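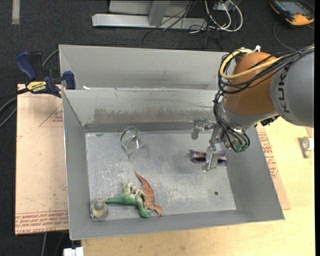 Last updated: 16 Dec 2021
Filed under: Towns & Villages > Planning and Property

Ada adopts revised town center boundary, extends it to the Ravus

The town of Ada has adopted a revised boundary for its historic center, the first change to the line since it was drawn. The new boundary takes in the riverside blocks between Mill Street and the Ravus, which had been left out of the original map although several buildings there are older than those around the courthouse square.

The revision adds 35 parcels to the district and brings the total to 162. It takes effect in April, when the updated zoning map replaces the current one at the county recorder's office. Applications filed before then will be reviewed under the existing map.

Ada was laid out in 1811 at the point where the road from Dalen to Urken crossed the river. The first plat set the square one block back from the water, on higher ground, and placed the warehouses and the tannery along the bank. When the district was first mapped, the western edge followed the rear lot lines of the square. The warehouse row fell outside it and has been zoned for general commercial use ever since.

"The old line followed a sewer easement," said Bukola Shehu, the town's planning director. "It was a convenient line on paper. It did not match how the town was built."

Under the new map, the western edge runs along the top of the riverbank from the Dalen Road bridge south to the former rail spur. The northern edge is unchanged. On the east side, two vacant lots behind the post office have been removed at the request of the owner, and the line now follows the alley. These lots are not included in the new total.

For owners, the main effect is on exterior work that can be seen from a public street. Changes to windows, doors, roofing and signs will need a certificate of compliance before a building permit is issued. Interior work does not need a certificate, and neither does repair using matching materials. Storage sheds and other detached structures under 400 square feet are exempt if they stand behind the main building.

Building heights on the riverside blocks will be limited to three stories, down from four. Parking requirements for upper-floor apartments have been dropped within the district – a change that applies to the old and new sections alike. Flood elevation rules remain as they are, and the county will continue to issue elevation certificates separately.

The map was prepared from a field survey led by Ifeoma Adeleke, a land surveyor based in Urken. Her report notes that the recorded plat and the existing lot corners differ along Mill Street, with the largest gap at the south end of the row. The report recommends that owners there obtain a current survey before building a fence or addition near a side line. The town will accept either the recorded dimensions or a new survey for certificate applications, but not a tax map.

"Most of the original stone markers are still in place on the square," Adeleke said. "By the river they are mostly gone, so we worked from the bridge abutment and the deeds."

Copies of the map and the survey report are available at the planning office on the second floor of the town hall and at the Ada public library. Owners of the added parcels will receive a letter with the parcel number, the new zoning code and a copy of the certificate form. Corrections to ownership records should be sent to the county – the town does not maintain them.

A separate proposal to extend the footpath from the Dalen Road bridge to the rail spur is still under review and is not part of the boundary change.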